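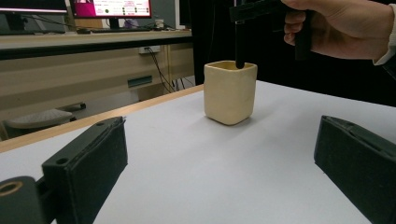 Archana Sachdeva kept the firing log in pencil. Entry 18 was a cup, no handle, pressed by hand over a wooden block and left to slump a little at the corners. She had written "acceptable" beside it and then rubbed the word out. The cup was cream, matte, more square than round, and the rim wandered. Inside, just under the rim, the color went faintly yellow. She put this down to the glaze, which came from Bindulcombe in paper sacks and was never the same twice.

Devendra Kanaujia wanted it for the Skasora order. The order specified a straight rim, with a tolerance of 2 millimeters.

"It's out by 3," she said.

"Did you measure it?"

"Twice."

He set it on the white table and lowered his head until his eyes were level with it. The shadow ran off to the right. He turned the cup a quarter turn, looked, and turned it again.

"Ineke De Graaf drinks from one worse than this."

"Ineke De Graaf made hers."

The order was worth 4,000 and the kiln needed new elements before September. Both facts were in the log, on facing pages. Archana filled the cup with water to the lowest point of the rim and poured it into the measuring glass. She wrote down the volume. It was within specification. She dried the cup with a cloth and wrote that down too.

"Volume passes," she said. "Rim fails."

"So which is it?"

She turned to the column headed Result. It was a narrow column, ruled for one word. She sharpened the pencil, wrote "kept," and moved on to entry 19.

Home | Stories | Archive | Submit
Print this story | E-mail this story
Contact | © 2019 Fernix | Back to top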